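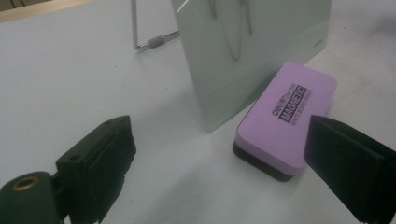 Open Day Recordings: Whiteboard Table

3/12/18
By Kwesi Fiadzo
Print this page | E-mail this page

README for the recordings from our open day at the Ofori workshop. Please read it before you use the files.

Contents

The set has 228 recordings, made at 2 tables. All of them were made by visitors with the hand-held gripper, after a short demonstration from our side. The tasks at the first table use a small whiteboard on a wire stand and a magnetic eraser from deli. The second table had the cups and is described in its own file, cups.txt.

Task

The visitor takes the eraser between the two fingers, brings it to the board, and puts it back on the white table. We did not ask for a special grip. Some visitors took the eraser by the long sides and some by the short ends, and both are kept in the set.

How the day went

The first group came from the Skevo training school, and they were very patient with us. The Jukari arm repeated a few of the tasks in the afternoon, but it was slow, and 13 of its attempts were stopped by hand. These attempts are in the folder "stopped". They are not included in the number given above.

Files

- wultent/ : recordings, in the format of our Wultent logger
- notes/ : my handwritten notes, typed later
- stopped/ : attempts of the arm only

Known problems

The light in the room is soft, and the white board on the white table has weak contrast. Our edge detector often lost the lower side of the board. Visitors are of different height, so the starting position of the gripper changes very much between recordings.

The limit for one recording is 400 frames. Longer ones were cut at the end.

A second open day is planned for June. Corrections to this file can be given to me at the workshop.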